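Bottle Rack Tips for Bench Arms

If you've got a pair of arms on your bench and you're wondering which fingertips to buy, skip the foam cubes and raid the kitchen. I've been swapping tips and cameras on mine most Saturday mornings, and a folding wine rack has taught me more than the whole box of test blocks did.

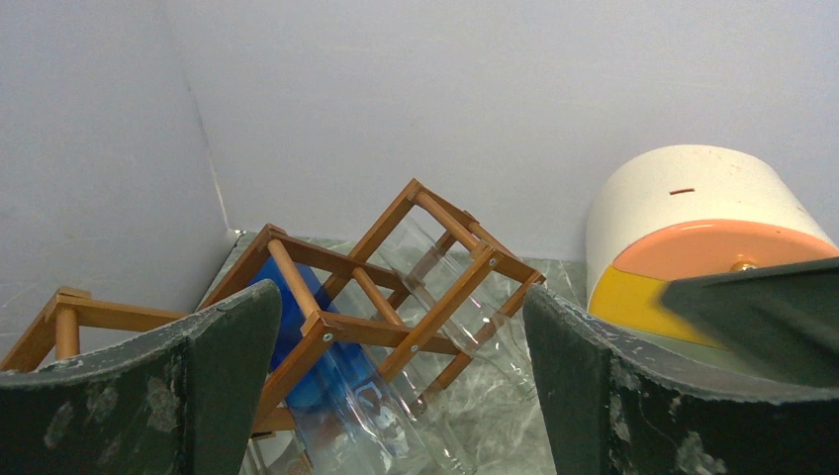
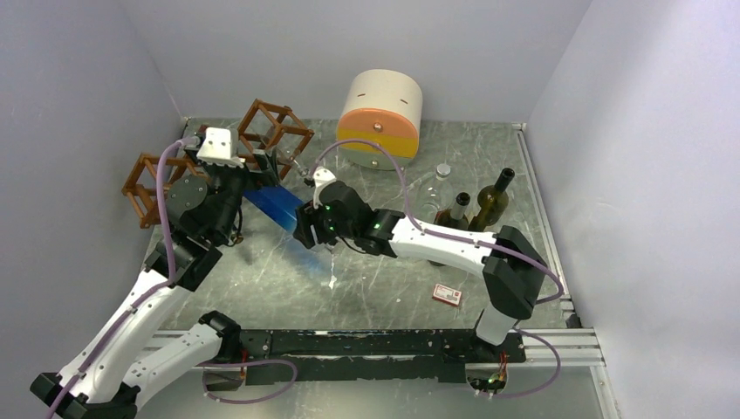 First the wrist camera up close at the rack, then the view of both arms over the table.

Clear glass is the meanest test I know. The wrist camera gets highlights and whatever color is behind the bottle, so don't judge a camera on a plain background – put something bright back there and see if your settings still hold up. I turn the exposure down before I touch anything else.

For fingertips, I tried the smooth Leckie pads and then the ribbed Clendico ones. The smooth pads were lovely on flat plastic and hopeless on a bottle neck. Ribbed won for me, but wipe them with a damp cloth every 200 grabs or so (I keep a tally on masking tape!). Scuffed tips are fine to keep using until you can feel a groove with your thumbnail.

Passing something from one arm to the other? Slow the second arm way down, and let it close fully before the first one opens. Jean Dow gave me that one and it saved me a lot of picking stuff up off the floor.

Cables next. Leave a big loose loop at each wrist and elbow, then run the arm through its full reach by hand before you power up. Mine snagged 3 times before I learned.

Last thing, write down which tips were on for which run. I didn't in December, and I had 164 clips and no clue.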